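About Clanik

Clanik is a small company which helps people to understand their consumer loans. We read loan agreements, we check how the fees were calculated, and we write letters to lenders when something does not match. We do not lend money and we do not take commission from any lender.

The company was started by Meenakshi Srivastava and Vivek Shakya. Both of them worked before in the complaints department of Hirkari, a credit broker, and they saw the same questions coming every week: why is my balance not going down, what is this late fee, can I pay earlier. They began to answer these questions in the evenings, and the first 44 clients were mostly neighbors and their relatives.
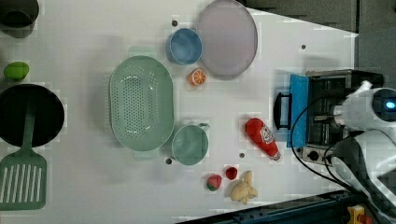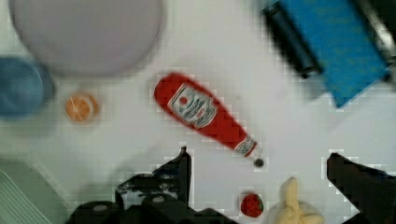
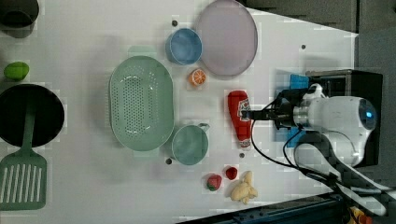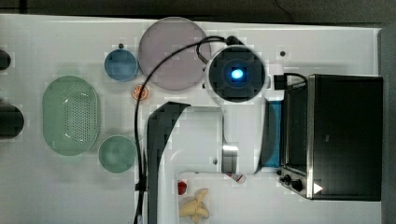 Toy kitchen items and a ketchup bottle on a white tabletop

Today Pallavi Katiyar leads the review of installment loans, and Babita Nautiyal is responsible for car title loans and for debt collection letters. Mortimer Ridgeway joined us in December as legal adviser. He reads every letter before it goes out.

A first conversation is free of charge and takes 40 minutes. If you decide to continue, we agree on a fixed price in writing. Please bring the full agreement, also the pages with small print, and your last two statements. Last year we reviewed 424 agreements.

We are glad to speak with you in English or Hindi. Our office is on the second floor of the Sachdeva building, and the entrance is from the courtyard.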